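Chapter 4
Planning and Paying for a Two-Arm Work Cell

The price of the arms is only part of the budget. Before asking for quotes, list the parts to be handled, the grippers or hands needed for each, and the floor space available. The Zivanbridge plant allowed $2,427 for its test board and table, and 12 weeks for delivery.

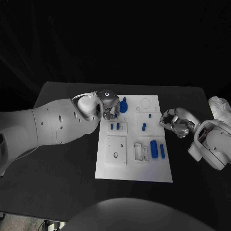
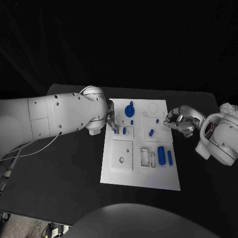
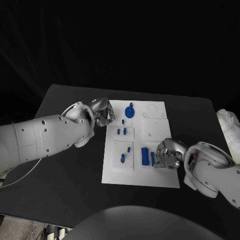 Figures 4.1 to 4.3 Two arms at a white board with blue parts.
Source: Cladano. Reproduced with permission.

Grippers are often quoted separately from the arm, as are cables, spare fingers and training. In this chapter we compare two quotes, one from Filip and one from Pistatano, and work out the cost of each over 2,000 hours of use. Section 4.1 begins with the parts list.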